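The Smoke-Colored Box

Reshma Shezi's aunt had kept everything in the box. When the apartment on Nullstead Road was sold in March, the furniture went to a cousin and the books went to the library, and Reshma got the box because she was the one who had asked for it.

She had remembered it as large. As a child she had to reach up to get to the top drawer, where the stamps were. The bottom one held buttons, keys and the stubs of pencils, and she had been allowed to play with those as long as she put them back.

"It needs a wipe," said Lerato.

"I know it does."

"I could do it now."

"Leave it a minute," Reshma said.
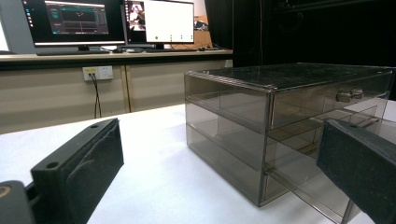
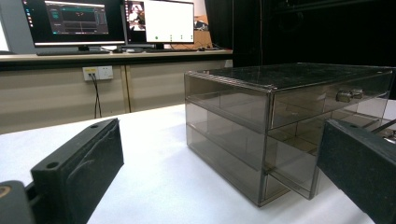
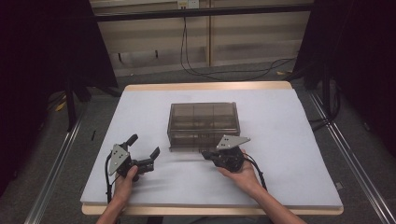

Lerato went to find a cloth anyway. She came back with two, a dry one and a damp one, and laid them over the back of a chair.

"What did she keep in it at the end?" she asked.

"Receipts, mostly. She had 86 of them from the same shoe repair shop. I went through them all on the train." Reshma had also found a letter, folded small, from a man named Kristaps Vasiliauskas. He wrote that the winter had been long and that he still had her umbrella. There was no address on it. She hadn't told Lerato about the letter yet, or her mother.

"So what will you put in it?"

Reshma thought about it. She had no stamps and hardly any buttons. She had a passport, a spare key to Lerato's place - which she kept losing - and a watch that had stopped.

"The key," she said. "Then I'll know where it is."

Lerato picked up the damp cloth and held it out to her. Reshma took it and started with the top, working from one corner to the other, the way her aunt used to do it before visitors came. The letter was in her coat pocket. When she got to the knob she wrapped the cloth around it and turned it a few times.

"There's something I should show you," she said.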